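Two-arm cell for terminal block assembly: what should we budget besides the arms?

Posted in Small Shop Automation, 22nd October

pornby_parts

We make small electrical assemblies, mostly snapping connector pieces and terminal blocks into housings. Six people on the benches, runs are short, and the parts change whenever a customer feels like it. My boss came back from a demo in July convinced we need a two-arm cell. The quote from Naylor covers two arms, two grippers, wrist cameras and "commissioning." That last word has a price next to it and no explanation.

I've been through this once before with a labeling machine that sat under a sheet for most of a year, so I am not in a buying mood. The trial setup is on a table marked out in tape:

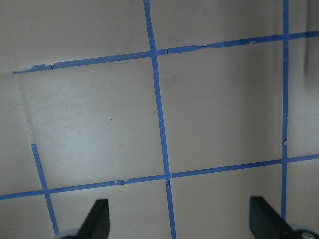 What I want to know is what gets left off these quotes. Naylor says allow 41 hours of setup per part family. We have a lot of part families. They also say the grippers will handle everything we make, which I have heard from gripper salesmen before. Has anyone run one of these on small electrical parts and kept it running after the sales engineer went home? What did you end up paying for that you hadn't planned on?

Denise Kettle

I've bought three cells for two employers and would buy one of them again. My advice is to take the arm price and put it to one side, because it's the number everybody argues over and it moves the least.

Ask for these in writing, each on its own line: fixtures and trays, spare fingers, spare cables, the frame or table, guarding, the risk assessment, software renewals after the first year, and training for a second person. If the second person isn't trained, your cell takes vacations when the first one does.

Trays get skipped more than anything. A small part lying any old way in a flat tray is a much harder pick than the same part in a shaped nest. Somebody has to pay for either the nests or the programming, and it's going to be you. Our bench looked a lot like this during trials:

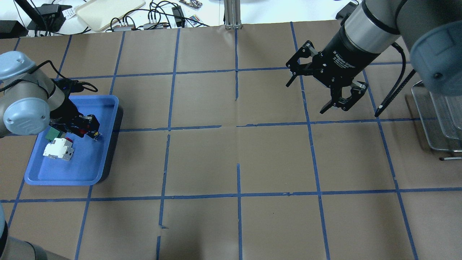
Two-arm trial bench, tray on the left, gripper open on the right

Check whether your quote has the same gripper on both arms or two different ones. Different ones can make sense, but then you're stocking two sets of spares. Kuvano wanted us to hold a full spare gripper of each kind and we got them down to fingers and cables. That was still more than I'd put in the budget.

As for 41 hours, ask them which part that figure came from. If it was their demo part, I'd double it for the first family and see where you are. And don't pay for commissioning on arrival. Pay for it when the cell has run your parts, with your operator, for a number of cycles you choose. We asked for 144 in a row without a hand going in. They didn't like it, but they signed.

cisside_mike

just get one arm and a vise. two arms is for trade shows

Denise Kettle

One arm and a vise is fine for some of it, and I'd make Naylor quote it so you have something to compare. Where it gets awkward is when the piece you're holding has to be turned to meet the other one. Then you're buying a rotating fixture and somebody's time to design it, and the saving gets thin.

Have them show you the hold, too, with your own parts. 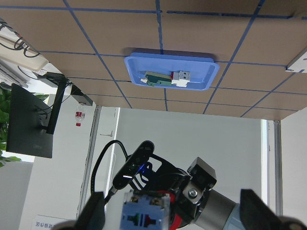 Smooth plastic housings can twist a little when you push something into them, and a twist you can hardly see is plenty to jam a connector. If they need custom fingers to stop it, those should be in the price before you sign. Ask who owns the drawings for them as well. Ours belonged to the integrator, and every replacement set had to come from them at whatever they felt like charging that month.

pornby_parts

Thanks, Denise. I've gone back and asked for the one-arm quote and the line items. So far I have a very friendly email with no numbers in it. Will post the breakdown if I ever get one.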